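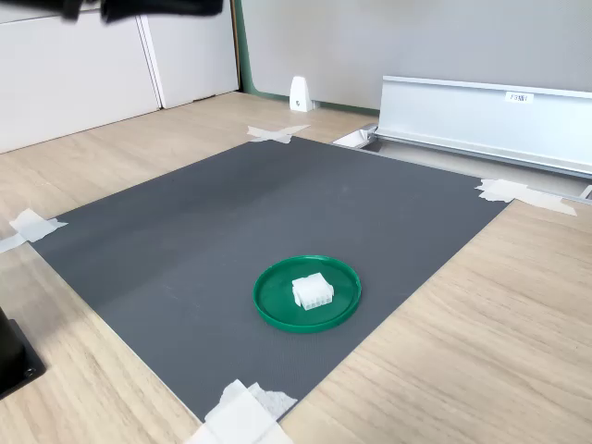
Connector housing on the green lid, mat taped down at the corners, arm on the move at upper left.

Print this page
E-mail this page

Notebook, Poseck cell, December
Friday, started 8:40

Connector day! I've been looking forward to this one since the Estus write-up got passed along, and the first results are good enough that I want them down before I start changing things again.

Question for today: does picking the housing get easier to learn if the start position varies inside a small, clearly bounded area, compared with letting it land anywhere on the mat? Hayes (our policy code, for anyone reading this from the Pleltberg side) has been doing fine on big soft things and badly on small hard ones. The connector housing is the worst of the lot. It's white, it's blocky, it has latches sticking out along the sides, and if the fingers close on a latch the part twists and squirts away. I love it as a test part for exactly that reason.

Method, so I can repeat it:

The lid is the boundary. Housing goes on the lid, any heading, open cavities facing sideways and never straight down. The lid goes near the middle of the mat and gets nudged between episodes. I do the nudging by hand with my eyes off the monitor, so I'm not steering toward spots I know the arm likes. The raised rim is a nice bonus, it stops the part from skating off after a bad touch, and the episode can keep going into a second try. Those recoveries are gold for training and we hardly ever got them on the bare mat.

Two policies, same architecture, same 500 demonstrations' worth of training budget each. Policy A trained on mat-anywhere starts. Policy B trained on lid starts. Then 50 evaluation picks apiece, all on the lid with the lid moved each time, and the same again with the housing straight on the mat. A pick counts if the part is lifted clear and still held when the arm reaches the hover pose. Dropped on the way up is a fail, even when it lands back in the lid looking pleased with itself.

10:15. Re-taped the bottom corner of the mat before starting. It had been creeping, and the wad of tape there is now thick enough that I'm keeping the lid well away from it. Checked that the arm clears it at the lowest approach height. It does.

11:30. Policy A on the lid. It finds the part every time but it hesitates above it, a little hunting motion left and right, and then commits late. Most of the misses are latch grabs. My feeling is that it has a fine idea of where the housing is and a poor idea of which way it's turned. Can't prove that from the logs yet.

1:20. Policy B on the lid. Wow. The hunting is nearly gone. It comes in, turns the wrist early, and closes on the long plain faces of the block. I ran the whole set without touching anything and caught myself grinning at the arm like a fool. Only 2 fails in the 50, both with the housing right up against the rim, where the finger has no room to get down beside it. That's geometry and I don't expect more training to fix it.

2:50. Bare mat, both policies. This is the part I was nervous about. If B had only learned "go to the green thing" then it should fall apart without the lid. It didn't! It's slower to find the part, and it makes a couple of odd drifting searches near the far corner, but once it's over the housing the wrist turn is there and so is the clean close. A is steadier on the search and worse on the grasp, same as on the lid. So the grasp skill carries over and the search skill doesn't, or not fully. I'm really happy with that result, even though it makes the story messier than the one I had ready.

Things I don't trust yet:

The light band across the middle of the mat. The overhead light reflects there, and I want to know whether B's drifting searches line up with it. Plot the search paths over a still of the mat before believing anything else about the far corner.

Color. The lid is a strong green and the housing is white, so the contrast is about as kind as it gets. Repeat with a gray or black lid if we can find one with a similar rim.

Seeds. One training run per policy is thin. The difference is big to my eye, but I've been fooled before by a lucky run, and so has everybody else who writes in this book.

Wrist camera exposure. It was on auto for the A set and I locked it before B. Dumb. I don't think it explains the wrist turn, but A has to be rerun with it locked before any of this goes into the slides.

4:10. Quick extra, not part of the protocol. Mixed training: half lid starts, half mat starts, same total budget. It's queued to train over the weekend. My guess is it keeps most of B's grasp and most of A's search. If so, we have a cheap recipe, and I'd like to try it on the smaller housings next, the ones with the finer latches.

For whoever has the cell next: leave the mat where it is, please, the calibration was done with it in that position. Lid and housing are in the top tray. Logs are under the Hayes folder, lid_A and lid_B, and the bare-mat sets have "mat" on the end. The first 2 episodes in lid_A are me testing the reset button, skip them.

Still to do: search path plots, rerun A with exposure locked, rim cases as their own small set.

Print this page
E-mail this page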